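Progress report to the Bhatt Fund, second period
November 15, 2021
From Jitendra Rana, Skollik Repair and Lending Library
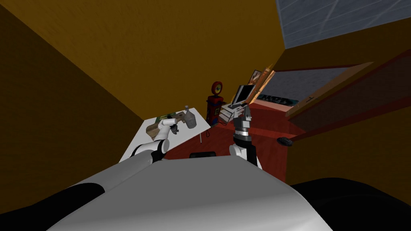
First of all, thank you for your patience. I know this was meant to reach you a little earlier in the fall, and I kept holding it back in the hope of telling you that the Itham room was fully open. It's open two afternoons a week, which I have decided is open enough to write home about.

You'll remember that when we last wrote, in June, the lending side was doing well in Brostberg and hardly at all anywhere else. People in Itham told us over and over that they liked the idea of borrowing a carpet cleaner or a tile cutter, but the bus to Brostberg takes most of an hour and you can't very well get a carpet cleaner onto it. So the bulk of this period's grant has gone where we said it would, into a second pickup point, and I'm happy to say the people of Itham have taken to it.

## Lending

We made 2397 loans between both locations over the period. I had to check that figure twice, and then my wife checked it. The pressure washer is still the most wanted thing we own, followed by the sewing machines, the big folding ladder and (this surprised me) the canning kettles, which went out all through the end of summer and came back smelling of tomatoes and dill. We could lend a third sewing machine tomorrow if we had one. The waiting list for the two we've got is longer than I like, and people are too polite to complain about it.

Late returns are still a nuisance. We tried reminder postcards at first, then switched to text messages, and the texts work better and cost next to nothing. I would like to keep the postcards for a handful of older members who don't use a cell phone and who told me they enjoy getting the mail.

## Repair evenings

The repair evenings started up again in Brostberg once we felt comfortable having people indoors. We keep the windows cracked and ask folks to book a slot, so it's a quieter affair than it used to be, and I do miss the crowd around the coffee pot. Still, the work gets done. Lamps, toasters, zippers, a great many vacuum cleaners with a great deal of hair in them. One gentleman brought a radio that had been his mother's, and we couldn't get it going on the night, but one of our regular fixers took it home and had it playing by the next session. He stayed until we locked up, just turning the dial.

We have not managed to start repair evenings in Itham. The wiring in that building is old, and I don't want several soldering irons and a kettle on one circuit. The landlord has agreed to have it looked at, and I'm hopeful for early in the new year, though I wouldn't want you to hold me to a date.

## Money

Spending is close to plan. Rent at Itham came in lower than we budgeted because the landlord let us have the first month free while we painted. Shelving came in higher. We had counted on secondhand shelves from a shop that was closing, and somebody else got there before us, so we bought new. Those two very nearly cancel out.

The one item I'd like your blessing on is a change of $200. It was set aside for printed flyers, and I would rather put it toward blades, belts and bags for the things we lend most. The flyers we already have are lasting well, and most new members say a neighbor sent them. If you'd prefer that we stick to the original line, just say so and we'll print.

## What comes next

Between now and the next report we hope to add a third afternoon in Itham, get the wiring settled, and hold a short sewing course for 20 beginners, split into small groups so that everybody gets proper time at a machine. The course is already half full from word of mouth alone. We also need to redo our catalog, which has grown in such a haphazard way that there are three different headings a person might look under to find a drill.

The full accounts are attached, along with the membership list by town as you asked. If you're anywhere near Brostberg before the holidays, please do stop in. There's generally cake, and I'd love to walk you around the shelves myself.

With warm thanks,
Jitendra Rana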